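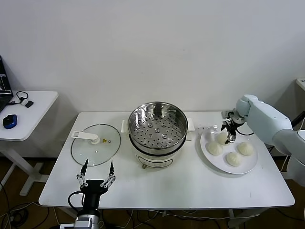

Steaming baozi in an electric pot: two at a time or all four?

Forum > Small Appliances > Steamers and Rice Cookers

duvau_dan
Started in September, 14 replies, 2708 views

I have one of those small white electric pots with the steel steamer basket that drops in the top. It holds four bao if you're pushy about it. My wife says two at a time, with space between them. I say four, because I am hungry and own one pot.

The last time I did four they came out as a single organism. We had to cut it. The pleats on top were lovely and the sides looked like somebody had torn up a mattress.

So is two the real answer, or is there a trick to four? Frozen, store bought, pork. No paper under them, I just put them on the holes.

lovunus
Your wife is right. They swell. Whatever gap you leave going in, expect half of it coming out.

Also, "I just put them on the holes" is a confession. Cut squares of parchment.

stergiou_st
Disagree with lovunus on the paper. I've done bao bare on steel for years. Wipe the basket with a little oil on a paper towel, let them sit a couple of minutes with the lid off once they're finished, and they lift right away. Paper gets soggy and then you're eating paper.

lovunus
You're supposed to peel it off, stergiou.

stergiou_st
I have met people, lovunus. They eat the paper.

fotini_c
Two at a time in mine, same sort of pot. One goes toward the back right and one toward the front left so they sit on the diagonal, and the middle of the basket stays open for the steam. The other two wait on the plate.
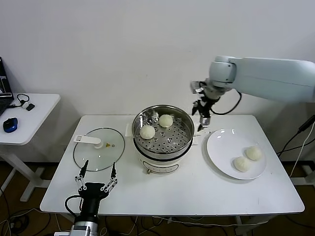
Two in, two to go. Lid's off to the left.

Mine has a raised bit in the center of the basket anyway, so anything you park in the middle sits crooked. Easier to work around it.

duvau_dan
OK that is my pot, or its cousin. Same dark band around the top. Does the yellow triangle on your lid mean anything, or is it just generally worried?

fotini_c
I took it as "steam is hot." I have confirmed this with my wrist.

etcombe_kitchen
Nobody has asked the real question, which is what happens to the two on the plate. If yours are frozen they start thawing while batch one cooks, the dough gets tacky on the bottom, and they stick to the plate. Then you pry them off and now they have no bottom. Put the second pair back in the freezer.

duvau_dan
The freezer is in the garage.

etcombe_kitchen
Then you'll get some exercise between courses.

lovunus
Or dust the plate with flour and stop sending the man to the garage.

stergiou_st
Flour plus steam is glue. I'm begging everyone to think about this.

lovunus
It's a dusting. I've done it with almost 200 bao by now and have glued zero of them. You also said paper was a choking hazard, so I'm taking your warnings under advisement.

gus_in_the_pantry
Four works if they're small. I do four in a basket like that, one per corner.

etcombe_kitchen
It's round.

gus_in_the_pantry
You know what I mean.

One thing on lids. If yours is flat glass, the water collects on the underside and drips straight down, and you get those sad wet dimples on the tops. Tie a thin dish towel over the lid with the ends knotted up on top by the handle, well clear of the base. My aunt did it on the stove and it carries over fine. Don't cover the vent hole completely.

fotini_c
Seconding the towel. And when you take the lid off, tip it away from the buns before you move it. I used to lift it straight up like I was unveiling a statue, and everything on the glass ran back down onto dinner.

Set it down somewhere flat, too. I leave it on the left because the plate lives on the right, and if I swap them I put the hot lid on the clean plate. Every time.

stergiou_st
Fotini Chrysikopoulos, you have been on this board longer than I have and I did not know you were a diagonal person.

fotini_c
It's two buns in a round basket. There are only so many ways to live.

duvau_dan
Reporting back. Did two on the diagonal, oiled basket, towel on the lid. Came out separate, no dimples, bottoms intact. Floured the plate for the second pair. One was fine, one left a small piece of itself behind, so you can both claim that.

My wife would like it noted that she said two at the start.

lovunus
Noted. And one out of two is user error.

stergiou_st
One out of two is glue.

gus_in_the_pantry
Anyone ever try stacking a second basket on top of these? Asking before I buy one.

etcombe_kitchen
Start a new thread, and measure your rim first. They're not all the same size, and mine is now a colander.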